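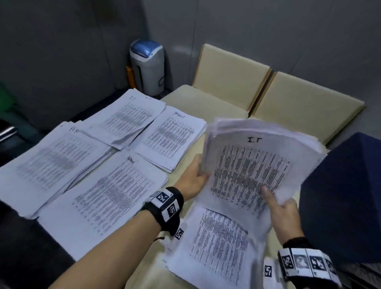

Papier ohne Ende, der Stapel I.T ist dran

Suchbegriff eingeben Suchen

Februar, kurz vor Mitternacht

Nur schnell, bin platt. Auswärts in Dremdale, 71:68 gewonnen, nach Verlängerung. Stimme weg. Linkes Knie dick, Eis drauf, geht schon.

Erstes Viertel grausam. 8:19 hinten, kein Dreier drin, Jurčo nach vier Minuten schon zwei Fouls. Auszeit. Libor Kolář redet ja nie laut, heute auch nicht, hat nur das Brett hingelegt und gesagt: Zone, bis ich was anderes sage. Also Zone. Die von Dremdale haben dann von draußen geworfen und geworfen und fast nichts getroffen. Zur Pause nur noch drei Punkte.

Drittes Viertel weiß ich kaum noch was. Doch – der Steal an der Mittellinie, allein auf den Korb, und ich leg das Ding daneben. Vor 2.651 Zuschauern, stand nachher auf der Anzeigetafel. Ganze Halle am Johlen. Plura haut mir auf den Hinterkopf und sagt, nächster. Der nächste war dann drin.

Am Ende 10 Punkte für mich, 8 davon nach der Pause. Freiwürfe wieder schwach, muss ich morgen früh ran, hundert Stück vor dem Frühstück. Hab ich letzte Woche auch schon geschrieben. Ja ja.

Verlängerung: Fallow trifft aus der Ecke mit Hand im Gesicht, dann nochmal Fallow, dann Dremdale Ballverlust, Schluss. Fallow hat die ganze Saison kaum gespielt! Im Bus hat er kein Wort gesagt, nur gegrinst und drei Käsebrötchen gegessen. Meins auch.

Rückfahrt ewig, Schneeregen, Heizung hinten kaputt. Jurčo hat geschnarcht. Hab versucht was für die Arbeit zu lesen, nach zwei Seiten aufgegeben, mir wird im Bus immer schlecht. Muss aber bis Ende des Monats durch sein damit.

Tabelle noch nicht geschaut. Müssten jetzt vierter sein, wenn die anderen nicht gewonen haben. Libor sagt, wir sollen nicht auf die Tabelle schauen. Schau ich halt morgen.

Noch: neue Schuhe bestellen, Tape ist alle, Mama anrufen. Trikots hat diesmal Plura mit zum Waschen, hoffenltich nicht wieder alles rosa.

Licht aus.

Seite drucken | Per E-Mail versenden

Kommentare (3)

korbleger77
War in der Halle, Gänsehaut! Der Korbleger – Schwamm drüber :-)

Tante Gerda
Knie hochlegen und zum Arzt gehen!! Und iss was Richtiges.

plura_14
Die Trikots waren ROSÉ. Bis zum Training.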